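How do I wash really long sheer curtains without wrecking the pleats?

Posted by aser_highrise

We moved into an apartment on a high floor in February and the sheers came with it. They're white, they go nearly ceiling to floor across the whole window wall, and I don't think anybody has washed them in years. I love the light so I don't want to take them down for good, but they smell dusty!

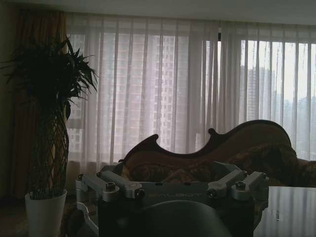
My machine is a small one and I'm scared they'll come out a wrinkled mess. Do I do them all at once, or should I just pay a cleaner? The Tkachuk place downstairs wants $50 a panel, yikes.

Posted by zurnden_mom

Don't pay that! Take out the hooks, fold each panel and put it in a mesh bag, one per load, cold water, gentle, lowest spin. I do mine 2 times a year. Then hang them back up damp and the weight pulls the creases out (put old towels on the floor, they drip like crazy). 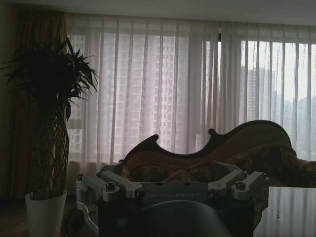 Long sheers are a two-person job to rehang, so grab a friend and a decent ladder. Before you start, pull that carved sofa well away from the window, and scoot the braided plant over too, those pointy leaves will snag wet fabric. I'd leave the heavy brown drape alone and just vacuum it with the brush thing. Mine took 3 hours to dry with a window cracked.

Posted by zendmont4

check the tag first. some are dry clean only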